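Forum du club Trurnumside – Projets élèves – Simulation
Sujet : tâche « ranger le canapé », quelle scène pour l'épreuve ?

ildiko_antal
Bonjour à tous. Je reprends le groupe simulation et je voudrais fixer la scène de l'épreuve interne avant que les élèves règlent leurs programmes. Pour le moment nous avons deux candidates : la scène Hernel (une cuisine, très chargée) et la scène Fendine (un salon avec escalier). Le robot doit trouver les petits objets posés sur le canapé et les porter sur le bureau. Limite : 120 secondes par essai. Votre avis m'intéresse, surtout celui des personnes qui ont déjà encadré.
Ildikó Antal

mobo44
Pour moi c'est Fendine. La cuisine est trop difficile pour des débutants, mon groupe a passé tout le mois d'août à se battre avec les portes de placard. Dans le salon, le trajet du canapé jusqu'au bureau est dégagé et on peut se concentrer sur la saisie.
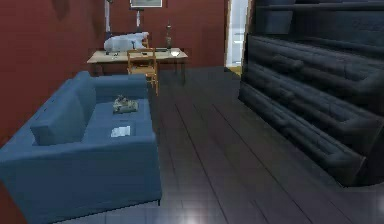 petite_vis
Est-ce que l'escalier compte comme obstacle dans le calcul des points ?

ildiko_antal
Il compte comme un mur : un contact coûte 44 points, et l'essai continue.

kesako_bras
Je ne suis pas d'accord avec mobo44. Un sol brillant comme celui de Fendine, avec des reflets, c'est un piège pour la caméra de profondeur simulée. L'objet blanc et plat sur l'assise est aussi très mince, il faudra presque le pincer contre le tissu. Vous appelez cela une scène pour débutants ?

mobo44
Les reflets se règlent dans le rendu, c'est un seul paramètre. Pour l'objet plat je te donne raison, mais on peut lui donner moins de points.

kesako_bras
Si on baisse les reflets, on baisse aussi l'intérêt. L'année dernière l'équipe Bárány avait tout réussi dans une scène trop propre, et ensuite sur le vrai bras rien ne marchait. Je préfère que les élèves souffrent un peu plus tôt.

petite_vis
Dans mon équipe nous avons lancé 552 essais avec la pince souple. L'objet froissé, celui qui est gris et beige, ne pose pas de problème si on arrive par le haut. Par le côté, on pousse le coussin et tout bouge. Je n'ai pas encore de résultat sérieux pour l'objet plat.

ildiko_antal
Merci petite_vis, c'est très utile. Pourrais-tu déposer le fichier de tes essais dans le dossier commun ? Même en désordre.

petite_vis
Oui, je le dépose ce soir. Attention, les 900 premières lignes viennent d'une ancienne version du contrôleur, il ne faut pas les lire.

ildiko_antal
Alors je propose ceci : la scène Fendine pour tout le monde, reflets actifs, et l'objet plat en bonus. La cuisine Hernel reste ouverte aux équipes qui veulent s'entraîner – mais sans points.

kesako_bras
Avec les reflets actifs, j'accepte. Pour le bonus je reste contre, les élèves vont simplement l'ignorer.

mobo44
D'accord pour moi. Il faudrait préciser dans le règlement où commence la zone de dépôt sur le bureau, sinon on va encore discuter pendant l'épreuve.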